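Apuntes del taller de genealogía, sesión 4: cuando dos personas se llaman igual
Noviembre
Por Benedetta Gatti

Retomo donde lo dejamos, que nos quedamos a medias con los padrones. Os decía que un nombre repetido en dos documentos no prueba nada, y sé que suena antipático cuando llevas meses buscando a tu tatarabuelo y por fin aparece uno con su apellido, en su pueblo y con la edad correcta. ¡Pero hay que aguantarse las ganas!

Mirad mi caso. En los libros parroquiales de Nendumia hay casi 300 bautismos de la época que me interesaba, y 11 de esos niños se llaman Mateo Gatti. Once. Yo elegí el que me gustaba (el hijo del molinero, claro) y le colgué detrás tres generaciones preciosas. Años después, Antigoni Kourkoulas me preguntó por la partida de defunción y resultó que mi Mateo había muerto a los cuatro años. Tuve que podar medio árbol.

Desde entonces trabajo por familias enteras – padrinos, vecinos, testigos de boda, todo el mundo. Los padrinos son oro, sobre todo en pueblos pequeños, porque se repiten de un hermano a otro y os dicen quién es pariente de quién aunque el cura no lo apunte. Haced una ficha por cada Mateo, aunque no sea el vuestro, y no juntéis dos fichas hasta tener un documento que las una: un testamento, una dispensa, una venta de tierras.

Ojo también con las edades. En los padrones se redondeaba muchísimo, y el señor que declara 80 puede tener perfectamente 74. Yo dejo siempre un margen y lo escribo al lado con lápiz.

Para el próximo día traed una pareja dudosa de vuestro árbol y las copias que tengáis. Otis Dvorak nos prestará su transcripción del padrón de Temba, que son 200 hojas, así que nos la repartiremos.
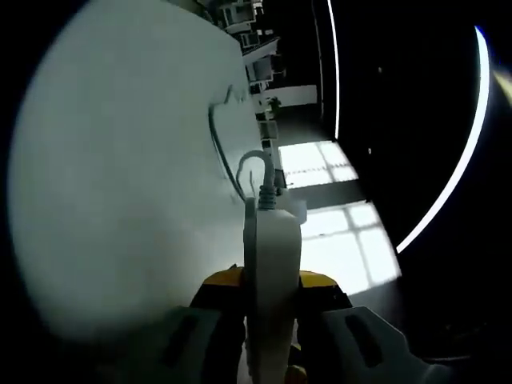
Y si alguien se atasca con las abreviaturas, que me lo diga antes de empezar y las vemos juntos, porque hay unas cuantas que yo todavía leo mal (la de «viuda» y la de «vecina», por ejemplo, se parecen una barbaridad).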